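Conthorpe Reuse Shed
Thu 22 February

1/ Long thread on getting processors out of old machines without wrecking the board. We took in 79 towers and servers from the Firnden office clearance, and I have been asked the same few questions at the counter all month.

2/ Before anything else: mains lead out, then hold the power button down for a few seconds. Touch bare metal on the case before you touch the board. If you have a wrist strap, wear it.

3/ Lay the case flat with the open side up. People try to do this with the tower standing and end up working sideways with one hand holding the heatsink. You want gravity holding the heatsink on until you are ready.

4/ Warm the machine up first if it still runs. Ten minutes switched on softens old paste a fair bit. Then shut down and go back to post 2. If it doesn't run, you can twist the heatsink very gently from side to side to break the seal.

5/ Do not pull a heatsink straight up. On some older sockets the processor comes out with it, stuck to the bottom, and the pins get bent. I have straightened enough pins with a mechanical pencil to last me.

6/ Once the heatsink is off you will usually find the metal lid of the processor looking like this one: dull, blotchy, a pinkish-tan film of old paste, a bit lighter towards the middle. Leave it in the socket for now. The frame round it keeps it still while you wipe.

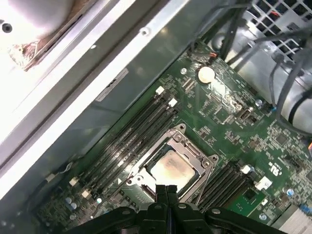 7/ Wiping. Isopropyl alcohol on a lint-free cloth. Coffee filters also work. Kitchen roll sheds bits. Start at the outside and work in, so you are not pushing paste over the edge and down into the socket.

8/ You will get through more cloths than you expect. One with plenty of alcohol to shift the bulk, a second to lift what's left, then a clean one until it comes away with nothing on it.

9/ If the paste has gone hard, lay a damp cloth over it for a couple of minutes. No screwdrivers. A plastic card is fine if you go lightly.

10/ Check the edges too. The paste collects there and makes a rim, and it is easy to miss when you are looking straight down at the flat part. This server had it: pale on top, slightly yellow round the outside. 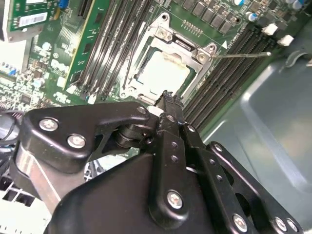
Metal frame raised, paste still on the processor. One memory module on the left.

11/ The lever. Most of these have a thin metal rod that runs out to one side and is bent at the end. Press it down, ease it out from under its hook, then let it up slowly. It is sprung and it will flick if you let go.

12/ Look for the little printed triangle before you lift the processor. There is normally a matching mark on the chip. Take a phone picture at this point. You will be glad of it when you are putting one back.

13/ Lift by the edges only. Straight up, no tilting. If the pins are in the socket (a lot of the servers are like that) put a plastic cover over it straight away. We have a tub of spare covers at the counter, help yourself.

14/ Memory next. White clips at the ends of the slots, push them outwards and the stick pops up. Some boards only have clips that move at one end. Check before you force anything. Empty slots want a blow-out with air while you are in there.

15/ Desktops are the same job with more in the way. With a full case like this one you can get at the processor with the graphics card and hard drive left where they are, but mind the cables. Red, yellow and orange power wires in one bundle, black data cables looping over from the board.
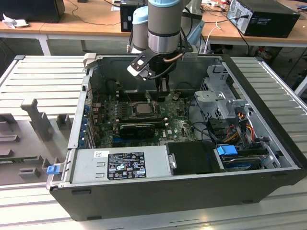

I tuck the data cables back towards the drive cage and put a bit of masking tape on them. If you have to unplug one, label it. A pencil mark on tape is enough.

16/ Leave the power supply shut. We test them whole or recycle them whole. Opening one up is not a job for the bench, however long it has been unplugged.

17/ Storage: plastic trays with lids for processors, antistatic bags for memory. Write the model on the bag. We have a drawer of unlabelled sticks that goes back years and I am not adding to it.

18/ New paste goes on when the heatsink goes back on, and not before. A blob the size of a pea in the middle. If you spread it the night before, it picks up dust.

19/ Someone asked about the Dituvia cleaning wipes we sell. They are fine for the first pass. I still finish with alcohol.

20/ Six of the Firnden machines are done. The rest will be worked through into March. If you want memory for an older server, message us with the model number and we will have a look.

More from Conthorpe Reuse Shed
- What we can and can't take at the door
- Wiping hard drives: the short version
- Pană keyboards, spare keycaps now in
- Testing a power supply before you bin it
- Coin cells: when the clock keeps resetting

We use cookies to keep you signed in and to see which posts are read. Accept all / Manage choices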